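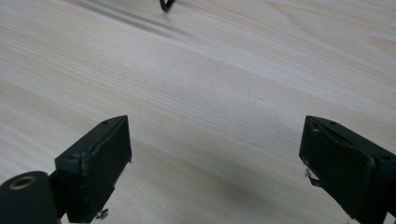 How to compare two sets of gripper fingers on a hand-held gripper

Posted in: Bench notes
By Chelsea Gosling

Contents
What you need
Set up the table
Check the view with the jaw open
Run the trials
Score the runs
Common problems

We had two finger sets to choose between at Polledby and needed a way to test them that didn't depend on who was holding the tool. This page covers the method we ended up with. It works for any hand-held gripper with a camera on it, as long as the fingers can be swapped.

In the text below, set A is the Kershaw fingers, which are boxy with flat black pads. Set B is the Kullano fingers, which are slimmer and have ribbed pads. Use your own names for yours.

What you need

The gripper, with its camera already mounted and focused
Both finger sets and the screws that go with them
A bare tabletop, wood or anything else that isn't shiny
Nine test objects of different sizes and stiffness
Isopropyl alcohol and a lint-free cloth
A notebook or spreadsheet

Set up the table

Clear everything off the part of the table the camera will see. We use a pale wooden top. Black fingers show up well against it, and you can find the edges of the pads in the footage without adjusting anything. On a dark bench we lost the fingertips in half of the clips.

Light it from overhead with something even. A desk lamp on one side gives you a hard shadow that moves with the gripper, and if you plan to run any kind of tracking on the video it will pick that up. Soft shadows between the fingers are fine.

Check the view with the jaw open

Do this before the first run and again after every finger swap.

1. Open the jaw all the way.
2. Hold the gripper over the bare table at working height.
3. Look at the live view. Both fingers should come in from the bottom, one on each side, with the tips at close to the same height and the pads facing each other.
4. Make sure there is clear table visible beyond the tips. You want to see the object before you reach it.
5. Save one still and label it with the finger set.

If one tip sits clearly higher than the other, a finger is probably not seated. Take it off and put it back on before you touch the camera mount. Yi-chun Chiang spent most of a Friday recalibrating a camera when the problem was one loose screw.

Look at the pads too. Pale specks and scuffs are normal on used pads and you can leave the scuffs alone. Dust needs to come off, so wipe both pads with alcohol and let them dry. Don't compare a worn set with a new one. If set A has been in use for a month, put the same number of grasps on set B first.

Run the trials

Each trial is one pick and one place. Put the object on a small tape mark, pick it up, lift it to hand height, move it to the second mark and let go. Remove the tape before you take the next reference still.

We did 165 trials per set, split between Shahla Zamani and Vitória Vieira. Each person should use both sets. Swap the fingers after every 41 trials or whatever number suits your schedule, and keep the object order the same for both.

Squeeze the trigger at a steady speed. Fast closing pushes light objects away and makes both sets look worse than they are.

Score the runs

Use three marks only: held, slipped, missed. Slipped means the object moved in the jaw after the lift. Missed means it never left the table. Score from the video, and have a second person score a batch without knowing which operator did it.

For us, set A was better on boxes and bottles and set B was better on cloth and thin cable. We kept A on the tool for general work.

Common problems

Fingers don't meet when closed: check for a washer left behind the finger base.

Video brightness jumps between runs: lock the exposure. Auto exposure reacts when dark fingers close over a light table.

Pads peel at a corner: replace both pads, even if the other one looks good.

Updated in August with the note on exposure. Thanks to Ostap Boiko for the scoring sheet.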